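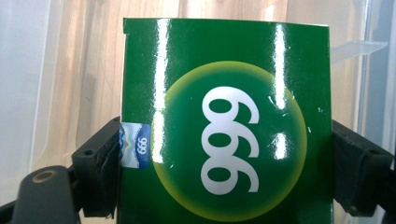 The green 999 box, one of the things that used to live on the table.

I finally cleared the table in January. Medicine boxes had been collecting on it since we moved to Vanham, along with mail and chargers. The boxes now have their own drawer, and anything past its date went back to the pharmacy.

The whole job took two evenings – most of the first went on reading tiny print.

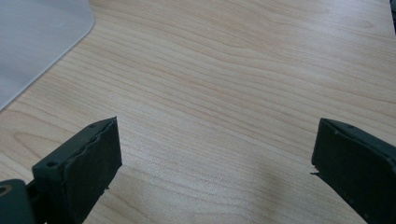 Light wood grain, with the plastic mat in the corner.

I bought the mat from Gretico when the table was new and had stopped noticing it. I wipe the wood with a damp cloth and dry it right away. No polish. I tried one from Erklow once and it left streaks for a week.

The mat only covers part of the table, and I'm leaving it that way for now. I write at that end.
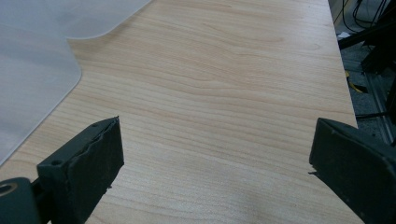

Zheng wrote in to say that a frosted mat should be lifted every month or so, as crumbs get under the edge and scratch the finish. I hadn't been doing that, so it goes on the list.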